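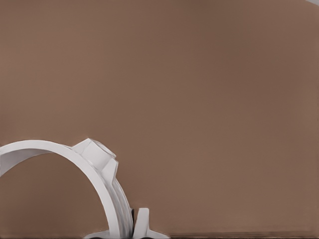
# Starnum Releases Results of Simulated Gripper and Wrist Camera Comparison

**For release in August**

Starnum today released results from a simulation study comparing two gripper models, Skirura and Watkins, under one arm controller. All runs used the Simov simulator. No hardware trials are included in this release.

Each gripper was mounted on the same arm model and given the same pick tasks over a plain brown surface. The wrist view was rendered for every run. In the view shown with this release, the white gripper body, with its curved band and raised hexagonal boss, takes up the lower left, and most of the remaining view is bare surface.

## Test runs

- Skirura: 2,785 runs completed
- Watkins: 2,783 runs completed
- Object models: 280
- Controller settings: identical for both grippers

Two Watkins runs stopped on a joint limit fault and were left out of the totals. They were not repeated.

## Findings

Grasp success was close enough that Starnum does not rank one gripper over the other. The larger difference was in camera placement. With the camera in its original position, the gripper body hid the target during the last part of the approach in 143 Skirura runs. Moving the camera outward on the wrist lowered that number but made the fingertips harder to locate at close range.

The controller handled both grippers without retuning. Closing speed was held constant, so the study does not show how either model performs at higher speeds.

## Availability

The run logs, camera settings and controller files are available from Starnum on request. Gripper models are supplied in Simov format only. A second round, with a patterned surface and two added camera positions, is in preparation.

**Contact:** Starnum press office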